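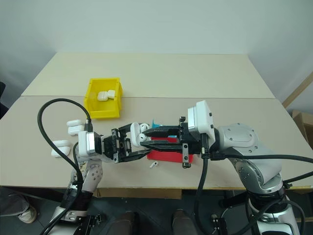
Section 6. Recording two-arm demonstrations: earbud and charging case

6.1 Scope

This section covers recording by remote control on the Dunari two-arm station. The operator moves both follower arms from the leader handles and completes one handling task per recording. Hand guiding is covered in Section 5. Do not mix the two methods in one task set.

The left arm holds the charging case. The right arm handles the earbud. Keep this assignment for every recording in the set, including repeats.

6.2 Before you start

1. Check that both arms are in the home position and that both grippers are open.

2. Set out the cases. Cases may be stacked in pairs to the left of the yellow bin or placed inside it. Stacks higher than two are not accepted.

3. Place the red container at the center of the table, within reach of both grippers.

4. Trace each cable from the wrist to the point where it leaves the table. A cable may cross the tabletop, but it must not pass under a case or between the gripper fingers at any point in the task.

5. Move both arms slowly through their full working range. Watch the cable at the right wrist while the forearm turns. If it pulls tight, return to home and give it more slack.

6. On the station screen, open Task Sets and select the set named Sarnham. Confirm that the recording counter matches the last entry in the log.

CAUTION: Keep hands and loose clothing away from the table whenever the leader handles are live. The arms follow the handles without delay and do not detect a person.

6.3 Aligning the leader handles

1. Sit facing the table with both feet clear of the pedal.

2. Move each handle until its joint angles match those of the follower arm. The indicator on the screen changes from amber to green when every joint is within 2 degrees.

3. Press and hold the pedal. The arms are now live.

4. Close and open each gripper once. If a gripper lags or stops short, release the pedal and repeat the gripper calibration in Section 4.

Note: Releasing the pedal freezes both arms in place. It does not open the grippers. A case or earbud that is held stays held.

6.4 Recording the task

1. Press Record on the left handle. Wait for the tone.

2. Pick up one case with the left gripper. Grip it near the fingertips so that the lid side stays free.

3. Bring the case to the middle of the table, above the red container. Stop the left arm there.

4. Bring the right gripper in from the side with the fingers level. Slow down for the last part of the approach. The two grippers work very close together and contact between the finger frames will spoil the recording.

5. Carry out the earbud step listed for the set. Use small movements of the right handle and keep the left handle still.

6. Back the right arm away first, then the left.

7. Set the case down at the place given in the task sheet, return both arms to home, and press Record again to stop.

A recording longer than 30 seconds is flagged for review. It is not deleted.

If an earbud falls to the table, do not reach in for it. Either pick it up with the right gripper and continue, or stop and mark the recording as Dropped. Recoveries are useful and should be kept – tag them as Recovery so that they can be sorted later.

CAUTION: Do not squeeze an earbud between the fingers of both grippers with force control turned off. The stem can crack before the fault limit is reached.

6.5 Checking and saving

1. Play the recording back at normal speed. Look for jumps in the arm paths and for frames where both grippers hide the earbud for a long stretch.

2. Choose Keep, Recovery, or Discard.

3. Enter your initials. Recordings without initials are not copied to the Gatuvholm server.

The reference set contains 618 recordings marked Keep. New operators should watch at least two of them before recording their own.

6.6 Fault messages

E-14, Handle mismatch: The leader and follower joints no longer agree. Release the pedal and repeat 6.3.

E-17, Grip force: A finger has met more resistance than allowed. Open the gripper slowly from the screen and inspect the fingers for damage.

E-22, Arm proximity: The arms are too close at the wrist or forearm. Move the right arm outward before the left.

Section revised 8/25/20 by Kenza Fahmy. Cable and proximity notes checked by Lợi Lã.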